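Why Do Bike Racers Ride So Close Together?

By Iqra Talpur

If you have ever watched a big bike race on TV, you have seen it. A huge bunch of riders comes down the road, all squashed up like fish in a school, with their wheels almost touching. Why don't they spread out? There's a whole road to use!

The answer is all around you right now, and you can't see it. It's air.

Air is stuff

Air feels like nothing when you stand still. But it is made of tiny bits called molecules, and there are an enormous number of them in front of your nose. When you walk, you push them out of the way so gently that you don't notice. When you ride a bike, you have to push them aside much faster, and they push back. That push is called air resistance, or drag.

You can feel drag with your own hand. Next time you are a passenger in a car that's moving slowly, ask the grown-up driving if you can open your window a bit and hold your palm up near the gap. Feel that? Now turn your hand so it's flat like a pancake. Much less push! Same hand, same air, but a different shape is meeting it. (Keep your hand inside the car, please.)

Going faster makes it harder. A lot harder!

You might think that going twice as fast means twice as much drag. Nope! Go twice as fast and the drag gets four times as big. You are hitting more air every second, and you are hitting it harder too. Both of those add to the push.

So at a slow pace, a good part of your effort goes into things like rolling the tires along and getting up hills. Once you get to 15 miles an hour on a flat road, most of your work is just shoving air. And a racer goes faster still. For a racer on a flat road, air is the biggest opponent in the whole race, bigger than any other rider.

The magic spot behind someone

Imagine a boat crossing a calm lake. Behind it you can see a trail of swirly, churned-up water. A bike rider leaves a trail like that in the air. The rider in front shoves the air out of the way, and for a little while the air behind is already moving along in the same direction as the rider.

If you tuck your bike into that trail, you don't have to do nearly as much shoving. Riding there is called drafting, and the moving air itself is called a slipstream. The rider in front is sort of opening a door for you, and you slip through before it closes.

The closer you are, the better it works. If you drop too far back, the door swings shut and the wind smacks you in the face again. That is why racers leave such small gaps – the good air is right behind the wheel in front.

Here is a fun bit. The rider in front gets a tiny bit of help too! When there's nobody behind you, the swirly air at your back acts a little like a hand tugging on your shirt. When somebody fills that space, the tug gets weaker. The front rider still has the hardest job by far, but a friend behind does help.

Taking turns

So who has to go in front? In a friendly group, everybody does, one after another. The leader works hard for a short time, then moves to the side, eases up, and lets the others roll past. Then the tired rider slots in at the back of the line and gets a rest. The next person in line is now the leader.

Riders call their turn at the front "taking a pull." A line of riders doing this is called a paceline. When it is going well it looks like one long animal with lots of legs!

Geese fly in a V for a similar kind of reason. Each bird's wings stir the air, and the bird behind can get a little lift from it. Geese swap the front spot around as well.

What about wind from the side?

Wind doesn't always come from straight ahead. When it blows from the side, the sheltered spot moves. If the wind comes from the left, the best place is behind and a bit to the right of the rider in front. Everybody shuffles over, and the line turns into a slanted shape across the road. This is called an echelon (say it ESH-uh-lon). It comes from a French word for the rung of a ladder, and from above it really does look like a ladder leaning over.

But a road is only so wide! If there are 40 riders and only room for some of them in the slanted line, the rest get stuck along the edge of the road with hardly any shelter. Those riders get tired very quickly. Windy days make for some of the most exciting races, even when the road is as flat as a tabletop.

The bunch

The big group in a race has its own name. It's called the peloton (PEL-uh-tahn). The riders in the middle of it have people in front, people beside them and people behind. They are in the coziest spot of all, and can go along at top speed while pedaling much more easily than someone out alone.

Now think about a rider who zooms off the front to try to win. That's a breakaway. She has to push all her own air, while the bunch behind her shares the work between lots of legs. If the chase is well organized, she often gets caught. When a solo rider does make it all the way to the finish, the crowd goes wild, and now you know why!

Your shape matters too

Most of the drag on a bike and rider comes from the rider. The bike is thin, but a person is big and bumpy. So racers bend low, keep their elbows in and wear tight clothes that don't flap. People who study this use wind tunnels, with giant fans.
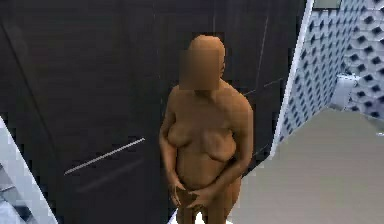 Sidra Gilani wrote to us after our last page on bikes to ask whether a small kid gets a better draft than a grown-up does. What a great question! The size of the person in front makes a big difference. If you ride behind a tall grown-up, you get a nice big pocket of shelter, and your whole body fits inside it. If that grown-up rides behind you, their head and shoulders stick out into the wind. So on a family ride, you are the lucky one.

Try it at home: the paper test

You will need a hair dryer with a cool setting, a strip of tissue paper, some tape, a ruler and a cereal box. Ask a grown-up to help with the hair dryer.

Tape the tissue strip to the end of the ruler so that it hangs down. Have your helper blow cool air at it from across the table. See how it flies up? Now stand the cereal box between the dryer and the tissue, close to the tissue. What happens? Then slide the box slowly toward the dryer, a little at a time, and watch for changes.

Try a bottle in place of the box. Try turning the box sideways so the thin edge faces the wind. Draw what you see each time, with arrows for where you think the air is going.

Is it safe for me to draft?

Not on your own, and not yet. Following close behind another wheel is a skill that racers practice for a long time. If the front rider brakes and you are too close, your front wheel can bump their back wheel, and down you go. Never draft behind a car, truck or bus. The driver can't see you there.

When you ride with friends, leave plenty of space – a couple of bike lengths is a good place to begin, and more if you are going fast or the road is wet. If you want to learn to ride in a group, look for a youth club near you with coaches. They start with easy games on grass or in an empty lot, and you'll learn how to point out bumps, call "slowing!" and hold a straight line.

Words to know

Drag: the push of air against something that is moving through it.

Slipstream: the moving air behind a rider.

Drafting: riding in someone's slipstream to save energy.

Paceline: a line of riders who take turns at the front.

Echelon: a slanted line of riders in a side wind.

Peloton: the main bunch in a race.

Breakaway: a rider or small group out ahead of the bunch.

Next time: how do bike gears work, and why does a tiny gear make a giant hill feel smaller?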